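Minutes - Simulation Tools Review Group
Meeting room 2, May

Present: Uchenna Effiong (chair), Obinna Dauda, Fatima Obi, Halima Oyewole (minutes)
Apologies: Macarena Pacheco

1. Previous minutes
Accepted with one correction. The licence term quoted for the Zollik package should read 11 months.

2. Flellix kitchen simulation kit - trial report
O. Dauda reported on the trial licence. The kit supplies furnished kitchens, an arm model and a task library of 43 household tasks. Installation on the Destside server was completed without vendor help. One driver had to be rolled back first.

F. Obi asked whether cabinet and appliance doors are modelled as moving parts or swapped between fixed states. O. Dauda confirmed they are hinged bodies with adjustable friction. The default friction is too low in his view. The setting is held per kitchen and is not carried over when a kitchen is copied. He has written to the vendor about this.

H. Oyewole noted that the manual covers the arm controller well but gives two pages to camera placement. Default views are a shoulder view on either side and one at the wrist. Additional views must be added by hand in the configuration file.

3. Pricing
The vendor offers a single-seat licence or a group licence for up to 11 seats. U. Effiong prefers the group licence if Usman will share the cost. Support is charged separately in both cases. F. Obi asked that the cancellation terms be obtained in writing before any order is placed.

4. Views from the microwave task
The group looked at stills from the kitchen with the orange wall tiles. 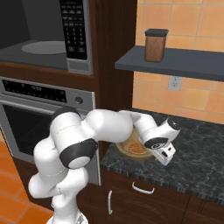 Gripper beside the bowl on the counter.

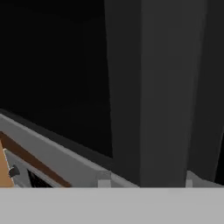 Close view at the gripper finger. Most of the background is near black. 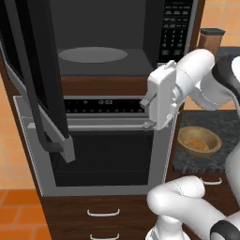
Microwave door open, gripper in front of the oven controls.

5. Discussion of views
F. Obi considered the two wider views adequate for checking arm posture. She questioned the value of the close view at its present angle, given how much of it the finger takes up. O. Dauda will try a wider lens setting and a small change in tilt - both can be done without vendor support.

U. Effiong asked for a brightness comparison against the Zollik package using the same task. Agreed.

6. Actions
O. Dauda - repeat the microwave task with revised camera settings; 3 runs per setting.
F. Obi - written cancellation terms and support rates from the vendor.
H. Oyewole - ask M. Pacheco whether Usman will share a group licence.
U. Effiong - request an extension of the trial licence.

7. Other business
The Destside server will be offline for a disk replacement. Trial runs should be saved off the server beforehand.

Meeting closed 3:43 pm.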